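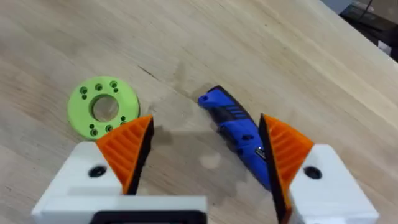
Horutine Edet 50 Bench Top

Solid wood work surface for assembly, repair and packing benches
Item no. 858
Sold by the piece. Legs and frame not included.

Overview

The Edet 50 is a solid wood top for fixed and height-adjustable benches. It is made from full-length staves glued edge to edge, sanded on both faces and finished with two coats of hard oil. The top is supplied undrilled so that it can be fitted to frames from any maker. Either face can be used as the working face.

It is the heavier of the two tops in the Edet series. For light desk use, see the thinner Edet top.

Specifications

Thickness: 50 mm
Construction: edge-glued staves, full length, no finger joints
Surface: sanded, oiled, matte
Edges: eased on all four sides
Corners: square
Moisture content at dispatch: 7 percent
Frame fasteners: wood screws or threaded inserts
Maximum screw depth from underside: 20 mm less than top thickness
Indoor use only

Color and grain

Tops are sorted for strength and flatness. They are not matched for color. Streaks, small closed knots and hairline marks along the grain are within grade and are not grounds for return. Open cracks that can be felt from both faces are outside grade. The wood darkens with light, and an area left covered by a machine base or storage bin will stay paler than the rest.

Where two tops are to be joined end to end, order them together and ask for pieces from the same batch.

Fitting

Leave the top in the room where it will be used for two days before fitting, unwrapped and laid flat on battens so air reaches both faces.

Fix the top through slotted holes in the frame. The wood moves across its width with changes in humidity, and round holes with tight screws will cause cupping or splitting. Place a washer under each screw head and tighten until the washer no longer turns by hand. The center row of screws may be fixed tight.

Cut edges and drilled holes must be oiled before use. Allow the oil to dry overnight. Oily rags can catch fire on their own and must be laid out flat outdoors or kept under water in a closed metal can.

Vises should be bolted through the full thickness with a backing plate. Do not rely on wood screws for a vise.

Care

Wipe with a damp cloth and dry at once. Do not use steam, bleach or scouring powder. Water standing along an edge will raise the grain. Dried glue can be lifted with a plastic scraper held flat.

Re-oil once a year in normal use, or when water no longer beads. Shallow knife marks can be sanded out along the grain with fine paper and spot oiled. Deep marks need the whole face sanded to avoid a visible dip. A cutting mat is advised for repeated blade work.

Delivery

Packed flat with corner guards. Shipped from the Brekdale warehouse by pallet carrier, curbside only. Collection from the Nirthorpe counter is possible by arrangement; two people are needed to load. Check the packing before signing and note any damage on the delivery slip.

The Brekdale warehouse is closed for stock count in July. Orders placed during the count are shipped in the order received.

Related items

Edet edge oil
Edet slotted frame bracket, pair
Horutine backing plate for bench vise
Horutine fixed-height bench frame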